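Speaker notes - Proltdale cell, what changed for the bench staff
Birgit Steinbach, Giludham site meeting, 14/04/2026

Opening

Title slide stays up while people sit down. Introduce myself, then Christos Tsoukalas, who runs the cell day to day and will take the technical questions.

State the scope. The talk covers one work cell, one type of task, and the 16 people whose jobs touch it. Dornow has a separate project with different equipment. Do not get drawn into comparing the two.

Say early on that the headcount question has its own section near the end. If it comes up before then, point to the agenda and move on.

Why pick and place

The task is plain on purpose. Pick up a small part, put it in the right dish, leave everything else alone. At Mapplebeck people do this by hand for long stretches of a shift, and the complaints on record are about wrists, necks and boredom.

The development work uses foam cubes and plates in place of product. Foam is cheap and soft, and a bad grip does no damage. Colors are easy to call out across a room when two people are checking a run.

Expect someone to say that foam cubes are not what we ship. Agree with them. The present work is about the layout, the grip and the hand-over between person and machine. Real parts come in December at the earliest.

How the table is set up

The tape grid is the thing to explain slowly. Staff asked for it. Before the grid, a note in the log would read "block near the middle, a bit left" and the next person could not repeat the layout. With the grid they write down a cell and move on.

The tape does not have to be straight. It was put down by hand and it wrinkles. It is a shared reference for people and has no other job. If Siobhán Mac an tSaoi is in the room, let her describe the log sheet, as she wrote it.

Next three slides without much comment. Give the room time to look.

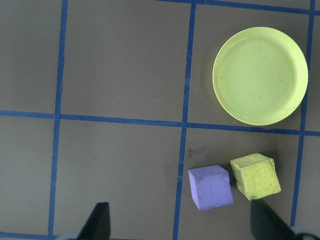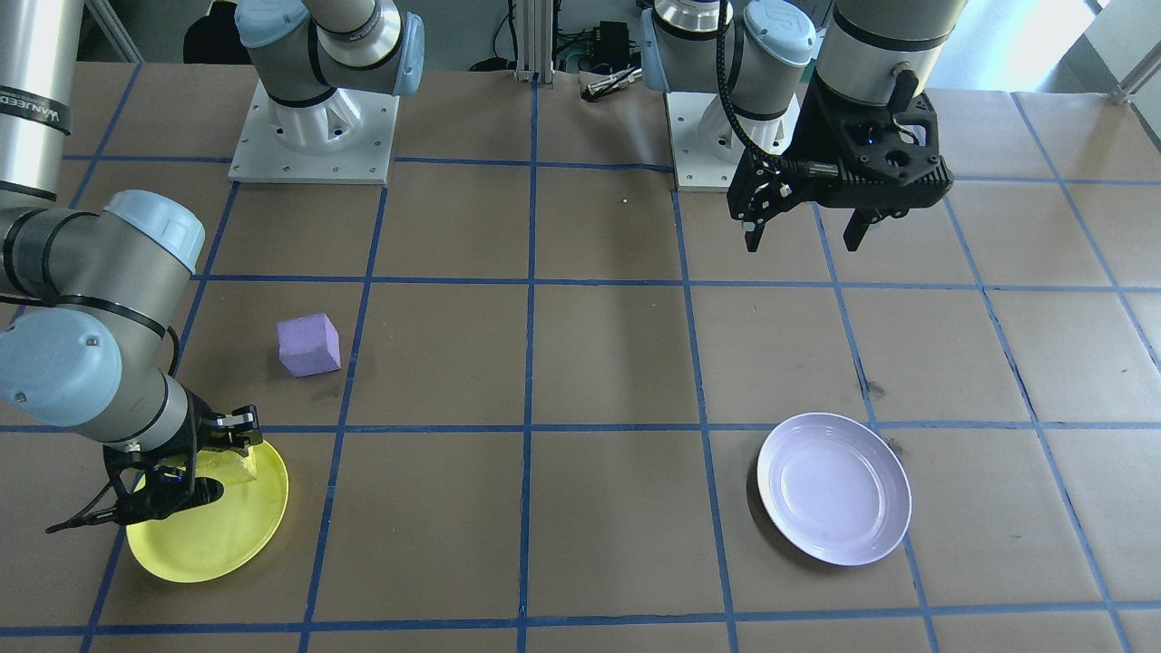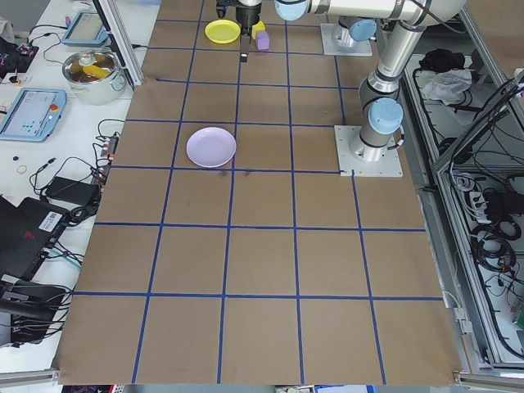

What changed in the working day

Old pattern: one person, one bench, one tray, repeated until the break. New pattern: one person sets out the table, starts the run, watches it, records the result and resets. Hands are busy for less of the time. Attention is not.

Points to make, in this order:

Setting out takes longer than people expect. A plate that sits across a tape line has to be logged as such, and staff now agree on how to write that.

Watching is tiring in its own way. Two of the operators said they went home with sore eyes in place of sore wrists. We cut the watching period and put a break between runs. Read out the new rota from the handout.

The teach pendant is a skill. It was first treated as something only engineers touched. Fergal Brophy was the first of the bench staff to sign off on it, and he now trains the others. Ask him to stand up if he is willing.

Stopping the machine is everyone's job. Anyone in the area may press the emergency stop, for any reason, and will not be asked to justify it. Repeat this sentence. There was one case early on where a new starter waited for permission, and that is the kind of delay we want gone.

What did not change

People still decide what counts as a good result. A cube on the rim of a plate is a pass in some tasks and a fail in others, and that call is written down by a person with a name next to it.

Cleaning and cable checks are still manual. They were missing from the first job description, which was an error. They have been added and they count as paid time on the shift, including the check before start-up.

Pay and headcount

Read this part as written. No posts at Giludham are being removed as a result of the cell. Two posts have been regraded upward to cover pendant work. Two more are under review, and the people in them have been told in person.

If asked about next year, say that the plan has not been agreed and that staff reps will see the draft before it is final. Do not guess - the last guess ended up on the notice board.

Questions likely to come up

Who owns the logs? The site does. They record table layouts and results, and they are not used for appraisal. Cyril Tindall has the policy text.

Can staff refuse cell work? Yes, for the trial period. Normal bench work is still available.

What happens when both arms are running? The operator stays outside the marked floor area. Christos to cover the details.

Hand over to Christos. Leave the contact slide up and pass the sign-up sheet for pendant training along the front row.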